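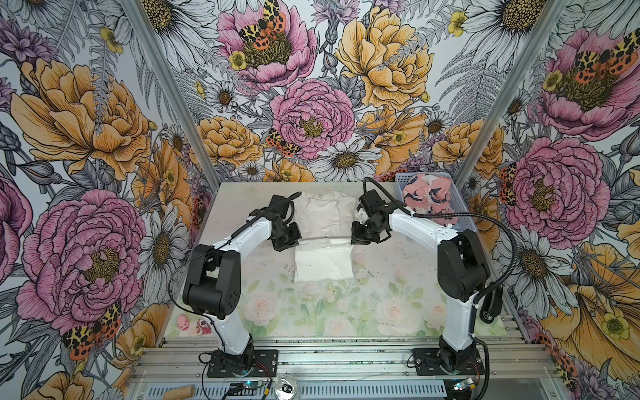

The Bellstead folding set grew out of the folding room at the Hourani laundry in Griltville, and I'd like to begin with the people there, as they are the ones who will live with whatever we build. Folding is the last job of the day for most garments and the one that leaves people with sore wrists and stiff shoulders. When we asked the team what they would hand over first, they said T-shirts, straight away, and they said it with feeling! So T-shirts are where we began. The workcell has two arms, one to each side of the table, and the shirt goes flat between them, with the lower part folded up into a neat rectangle so that there is a straight crease across the middle before anything else is done. The basket stands in the back corner, beside the right arm. The flowery walls and the rose mat at the front are staying, by the way, and anyone training on this data should expect a busy background from the start.

What this folder holds

Recordings of two-armed folding, together with the notes that the folding room team wrote alongside them. There are 60 folding sessions in this release, split across 13 folders, and each folder has its own short text file saying what sort of shirt was used and who was on shift. The notes are plain and sometimes rather blunt – please read them, they are the best part. Fathima Dewan, who has run the folding room for longer than I have worked with machines of any kind, went through every one of them and corrected my words where I had got the names of things wrong. A "half" in these files is the first fold, bottom to top. A "side" is a sleeve and a strip of the body taken in together. A "square" is a finished shirt that she would be happy to put on a shelf.

How a session goes

Someone lays the shirt out, smooths it by hand if it needs it, and steps back. The arms are then guided through the folds by a person at the controls, and the session is closed when the shirt is either square or plainly not going to be. We kept both sorts. A shirt that has gone wrong is marked "left" in the notes, meaning that a person picked it up and finished it, and there are six of those in the first folder alone (we were all learning, me most of all).

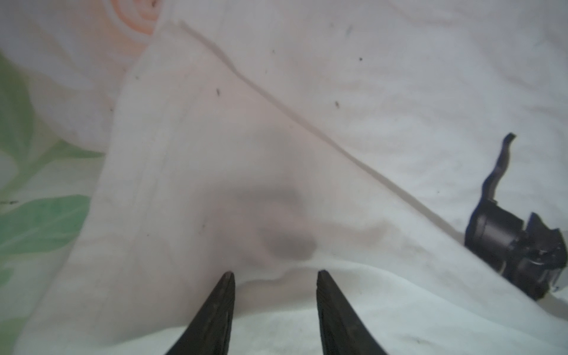
The hardest part to teach, and the part where the team's advice helped most, was knowing how much cloth to take hold of. Thin cotton bunches up when you close on it, and you can easily pick up two layers when you wanted one. Tharushi Sivakumar, who came to the controls from the pressing line, showed us that she always lets the cloth settle for a moment before she pinches, and goes in lower than you would think. After that we asked everybody to do the same, and from the sixth folder onwards the pauses in the recordings are there on purpose. Please don't trim them out.

What has changed for the team

I want to be fair about this, as papers and project pages often skip it. The cell is slower than any of the people in the room. Fathima can fold a shirt in the time it takes the arms to get into position, and she enjoys proving it to visitors. What has changed is the shape of the afternoon. Folding used to be done standing, in one long stretch, and now five people take turns at the controls sitting down, with hand folding in between. Most of them like the variety. One or two find the sitting dull and would sooner be at the table, and they are free to stay there. Hourani agreed before we began that no hours would be cut during the work, and that agreement is written into the terms of use: if you build on this set for a workplace of your own, we ask that you talk to the people who do the folding before you bring anything in, and that you pay them for the time.

Known gaps

Shirts only, and mostly plain ones. No towels, no fitted sheets (heaven help us), and very little in dark colours, so a model trained on this alone may do badly with a black shirt. The Brudden release, which we hope to have ready in August, should add printed garments and a few children's sizes.

Questions and corrections

Write to the Bellstead project desk and put the folder number in the subject line. If your question is about the folding itself, it goes to Fathima, and she answers in the mornings before the first load comes through.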